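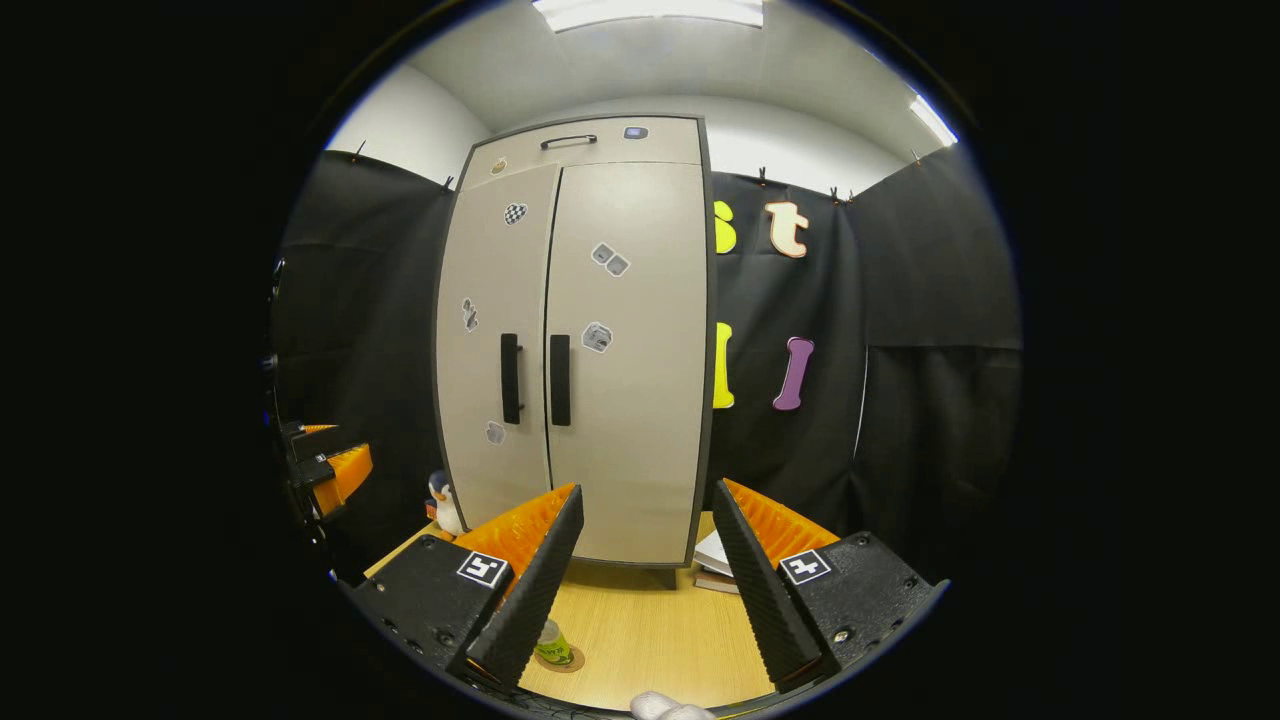
Figure 4. The cabinet station at the Brolau open day, from the camera on the hand-held gripper. A second gripper is partly in view at far left.

4.2 Open day sessions

The second part of the study took place in May during the open day at the Bratard building in Brolau. Visitors could walk through the workshop, watch a short demonstration by a member of the group, and then try the hand-held gripper at the cabinet station (Figure 4). We used the same Vusudell software as in the lab sessions of Section 4.1, with the same settings, so that recordings from the two parts could be compared directly.

The station consisted of a tall two-door cabinet standing on a light wooden tabletop, with black fabric on the walls to either side. In the lab sessions the walls had been left plain, and we had seen tracking drop out when the camera pointed at large areas of white. Letters were pinned to the right-hand fabric, and stickers were placed on the cabinet itself. These gave the tracker additional features at the distance where visitors tended to hold the gripper before they reached for a handle. The ceiling lights were left on for the whole day. They are bright in the upper part of the wide-angle view, and we did not mask them.

Each of the two fingers carries a square fiducial marker, which we use to estimate the opening of the gripper. The opening was recorded together with the camera pose and stored with the video.

Small objects were kept on the tabletop during the sessions: a green bottle on a round coaster, a stuffed penguin and a small stack of books. They were not part of the task. Visitors were told that they could reach past them however they liked, and that knocking something over did not matter. We set things back in place between visitors but did not measure their positions, so there is some variation in the layout over the day.

Procedure. Kerstin Gerlach gave the opening demonstration. She showed how the fingers close on one of the long vertical handles, pulled the door partway, and let go. She then did the same with the other door. The demonstration was not recorded as data. Visitors who wanted to take part were given the gripper by Bastian Wendt, who also started and stopped each recording from a laptop outside the fabric. A visitor could make as many attempts as they wished within a limit of 2 minutes of practice and one further block of recorded attempts. The instruction was the same for everyone: "Open one door, then close it." We did not say which door, or which hand to use. Children under the age set in our consent form could try the gripper, but nothing was recorded.

The upper compartment with its horizontal handle was excluded from the task. Several visitors tried it anyway. We let them finish and marked these recordings as off-task. They are not included in the numbers below.

Participants and recordings. A total of 30 visitors agreed to be recorded. They made 258 on-task attempts. Jörg Reinholz and Rosemarie Brinkmann labeled the attempts independently from the video. An attempt was labeled complete when a door had been opened and closed again without the visitor touching the cabinet with the free hand. Disagreements were settled by watching the recording together. Most of them concerned the end of the motion, when a visitor pushed the door shut with the outside of a finger and the contact was hard to see from the gripper camera. We counted such closings as complete.

Of the 258 attempts, 20 were removed because the camera pose was lost before the fingers reached the handle. All other attempts were kept, including failed ones. In the removed recordings the visitor had usually turned the gripper sharply upward toward the ceiling or had started while still outside the fabric. A start signal tied to a fixed resting position would probably have prevented the second problem, and we recommend it to anyone planning a similar station.

Observations. Visitors approached the handles differently from the members of our group. In the lab, trained operators nearly always came in level and straight, since they knew that this kept both markers well lit. Visitors came in from the side, changed their minds partway, or closed the fingers early and opened them again. Some hooked the handle with a single finger and pulled without grasping at all. This worked well enough for opening but left the measured gripper width unchanged, and our segmentation step, which looks for a change in width, missed the contact. Timo Gerlach later rewrote this step to use the camera motion as well. All results in Section 5 use the rewritten version.

The two handles are mounted close together near the center of the cabinet. A few visitors placed one finger between them and grasped the wrong one, then continued with that door. Because the instruction left the choice of door open, we labeled these as normal attempts. For a task that names the door, the spacing of the handles would need more attention.

We also asked visitors for comments after their turn. The most frequent remark concerned the weight of the gripper at arm's length. The Ostapchuk mount used in the lab sessions has a wrist strap, which we had taken off for the open day to make handing over faster.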